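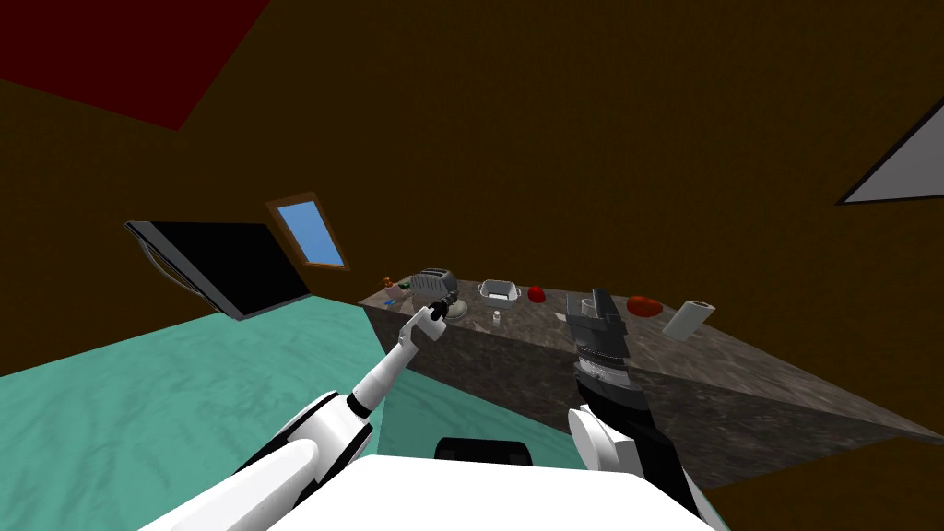
Dernière modification : 15 juillet 2024

4. Mise en place de la cellule cuisine dans le simulateur

Cette section concerne la cellule à deux bras Uvberg, scène « comptoir long ». Le simulateur Nurolano doit être installé et la licence active (voir section 2).

4.1 Charger la scène

1. Fermer toute session encore ouverte sur le poste.
2. Ouvrir le projet Brukel, puis la scène du comptoir.
3. Attendre la fin du chargement des textures. Le granit du plan de travail s'affiche en dernier.
4. Vérifier la présence du grille-pain, du récipient blanc, de la pomme, du verre et du rouleau d'essuie-tout.

Note : un objet absent n'empêche pas la scène de démarrer, mais les tâches qui l'utilisent s'arrêtent avec le code 66.

4.2 Placer les bras en attente

5. Dans le panneau Bras, sélectionner « gauche » puis « droit » et appliquer la pose d'attente. Les deux pinces se placent au-dessus du comptoir, à peu près à la même hauteur, la gauche du côté du grille-pain, la droite près du verre.
6. Lancer la simulation pendant 3 000 pas sans commande.
7. Contrôler que les articulations ne dérivent pas. Au-delà de 2 degrés sur un axe, recharger le fichier de gains et recommencer à l'étape 5.

Attention : ne pas déplacer la base du robot à la souris quand la simulation tourne. Les contacts entre les doigts et les objets sont recalculés d'un coup et le verre peut être projeté hors du comptoir.

4.3 Régler la vue

La vue embarquée suit l'orientation enregistrée dans le fichier de scène. Si le comptoir et les murs apparaissent inclinés, l'angle de roulis n'est pas à zéro.

8. Ouvrir Vue > Orientation et relever la valeur de roulis.
9. Saisir 0, valider, puis enregistrer sous un nouveau nom.
10. Recharger la scène pour confirmer.

Note : le réglage de la vue ne modifie ni la gravité ni la position des objets. Les essais déjà enregistrés restent valables, à condition de conserver l'ancien fichier.

Fichiers de gains : Pascal Guillot. Modèles d'objets : Parisa Safavi.

Suite : section 5, Étalonnage des pinces.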